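House rules for handheld gripper work, third version

I have rewritten our working rules three times now. The first version was a single sheet taped to a cupboard. The second was 17 pages and people signed the last page without reading the others. The third is short enough to read with a cup of tea, and a few people in other groups have asked for it, so I am putting the main parts here with some notes on how we got to them.

Some background. I look after the recording side of a project called Larkanura. People wear a headset and a backpack, hold a gripper in the hand and do ordinary jobs with it: picking things up, putting them down, folding, stacking. The recordings are used later to teach a robot arm the same jobs. I am not the one who trains anything. My part is making sure that what comes out of a session is usable and that the people doing it go home with their wrists and necks in good order.

I went looking for a proper standard before writing my own. There is plenty written about guarding, stopping distances and contact force for robots that move by themselves. I found very little that spoke to a person holding the end of the robot in their fist. Some of the general advice on hand tools and screen work carries over, and I borrowed from it freely. Everything else comes from things going wrong.

Before the session

Check the gripper with the power off. Open and close the fingers by hand, look at the fins for splits, and look at the pad and the labels. A label that has started to lift goes back on the bench for replacement. We used to press them down with a thumb and carry on, and then spent an afternoon working out which of two grippers had made which files.

Check the markers. They must be flat, clean and matt. Wipe with a dry cloth only. Brunello Donati cleaned a whole set with window spray in April and the black went grey at the edges on every one. He has asked me to say that the bottle was not labelled. It is labelled now.

Read the number on the gripper aloud and have the second person write it down. It feels silly for the first week.

Fit the backpack before the headset. Straps first, then the cable, then the headset. Taking it off goes in the opposite order. The cable must have enough slack for the wearer to look at their own feet.

The second person

Every session has one. They do not wear a headset. They watch the floor, the cable and the clock, and they can stop the session without giving a reason. I had trouble getting this through at Skoneleo, where the person paying thought it doubled the cost. It doesn't, because the second person also resets the objects and keeps the log, and those jobs had to be done by somebody.

If two people are working with grippers in the same room, they keep far enough apart that neither can touch the other with an arm out straight. Measure it once and put tape on the floor. We tried to do this by eye at Ovberg and people drifted together within minutes, usually while talking.

The desk

Clear it of everything that is not part of the task. Pens, phones and mugs go on a shelf behind the second person. Cables go down through the desk holes or they come off the desk altogether. Screens between desks stay clipped on, both clips, and are checked with a gentle push.

Blinds down, main lights on, and leave them that way until the end of the session. If somebody changes the light halfway through, stop, note it in the log and start a new file.

During the session

Each recording has a start pose and an end pose. Hold the gripper still for 3 seconds at both. Hold it low, near the desk, with the elbow in. New people hold it up by the chest and are sore by lunch.

No recording runs on past a mistake. If you drop something outside the working area, say "stop", go back to the start pose and end the file. Do not fix it and carry on. The second person marks it as dropped. We keep these files but they go into a folder of their own.

A break after every 100 recordings, or sooner if either person asks. Headset off, backpack off, gripper down. The number came from Cruickshank, where they had tried longer blocks and found the logs got sloppy before the hands did. I have no better evidence than that, and if anyone has some I would like to read it.

Setting the gripper down

Put it on its stand, fingers pointing away from the desk edge. Never on the chair.

People who are not taking part

Anyone in the room must know that recording is on. There is a sign on the door, and the second person says it out loud as well. Visitors who do not want to be recorded wait outside until the file is closed. Faces are blurred before the files leave our own machine, and that step is checked by a person on a sample from every day. I would not rely on the software alone. It misses faces seen from the side and it once blurred a wall clock.

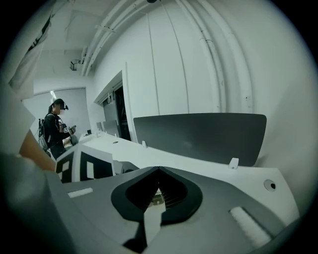
After the session

Copy, check, then wipe the card, in that order and on the same day. The check means opening the first file, the last file and one from the middle, and looking at them. A matching file count is not a check. I once had 2099 files that matched perfectly and had no sound on any of them.

Write down anything odd, even if it seems to have sorted itself out. A sticky finger in the morning is often a broken one by the end of the week.

Still undecided

Gloves. Some people like thin cotton ones under the handle because their palms sweat. Others say they lose the feel of the trigger. For now it is up to the wearer, but it must go in the log.

Left-handed people. Our handle is the same on both sides but the cable is not, and it crosses the body if you hold the gripper in the left hand. A longer cable helps a little. I have asked for a second socket and been told it is on the list.

I will change this page when either of those is settled. The signing sheet is still in use, but it is now at the front.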